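Como um computador guarda e trata a informação

Um computador trabalha apenas com dois valores, 0 e 1. Cada um deles chama-se bit. Um grupo de oito bits chama-se byte e chega para representar uma letra simples. Mil bytes são um quilobyte, ou seja, 1000 bytes.

A placa-mãe é a placa grande à qual se ligam as outras peças. O processador encaixa num suporte próprio, o soquete. Executa instruções: somar, comparar, copiar.

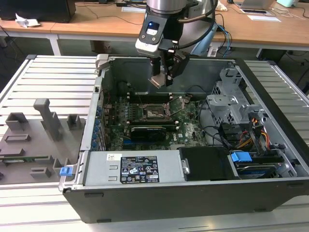 A memória RAM guarda os dados que o processador está a usar. É rápida, mas perde o conteúdo quando falta a corrente. Por isso, um texto que não foi gravado desaparece se o computador se desligar. O disco é mais lento e conserva os dados sem eletricidade.

Exemplo: a palavra «gato» tem quatro letras e ocupa quatro bytes. Uma página com 2000 letras e espaços, sem acentos, ocupa 2000 bytes, isto é, dois quilobytes.
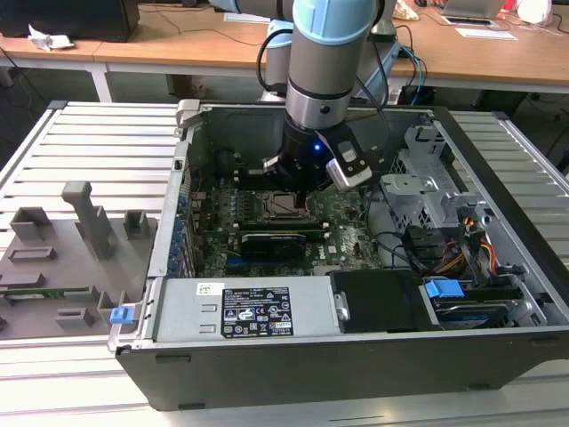
Quando carregas numa tecla, o teclado envia um código. O processador lê-o, o programa coloca a letra na memória e a placa gráfica prepara os pontos que o ecrã mostra. Tudo isto demora uma pequena fração de segundo.

Palavras a reter
Bit: um 0 ou um 1.
Byte: oito bits.
RAM: memória de trabalho.
Soquete: encaixe do processador.

Texto: Rekha Nigam
Revisão: Géza Vida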